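Arncombe Community Choir
Minutes of the May meeting
Upstairs room at the Lubis Hall, 7:15 p.m.

Chair: Intan Krishnan
Notes: Arif Nugroho

1. Last minutes
Agreed as read. One fix: the alto sectional is on Sunday, as it always has been, and my typing was to blame.

2. Spring concert
What a night! We sold 200 tickets and had to carry the benches in from the corridor. After hall rent and the piano tuner we cleared $533, our best spring yet, and the second half was the strongest singing many of us can remember from this group. The tenors got a round of applause for holding their line in the sea song (they had been dreading it since January). Intan read out two thank-you cards, and both are now pinned up by the coat hooks.

Two things to do better: the interval ran long, and the basses at the back could not see the conductor. We will borrow the taller risers from Pesberg for the winter concert and put them up the night before.

3. Summer program
Long and very cheerful discussion. Folk songs won easily over show tunes, with a promise that show tunes get their turn next year. There are 21 songs on the wish list and room for nine, so everyone should mark their favorites on the sheet by the door. Intan would love at least one round that the audience can join in with, and the room loved that idea too.

4. Robes and laundry
The robes need a wash before they go into storage. Agreed on cold water, a gentle cycle and no dryer for the collars. Robes go home in batches with whoever signs the list, and please check the pockets for throat lozenges first. 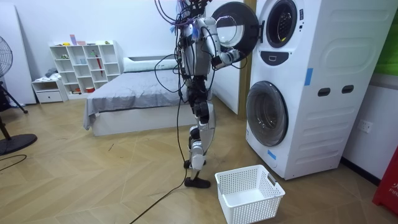 Item 4: the stacked washer-dryer, with the upper door open.

Missing hems should be marked with a safety pin at the spot so the sewing group can find them. Three people offered to sew on the night, which was wonderful.

5. Sheet music
The Flunent music folders have held up beautifully and we will order more of the same in blue. Up to $400 was approved for folders and new scores together. Old photocopies are to be handed back to Arif, who will go through them and recycle the ones with pages missing.

6. Any other business
A carpool to the Pesberg singing day is filling up fast, so talk to Intan if you want a seat. New sopranos are very welcome, and so are new everything else. Bring a friend!

Meeting closed at 8:40 p.m., followed by two verses of the sea song on the stairs.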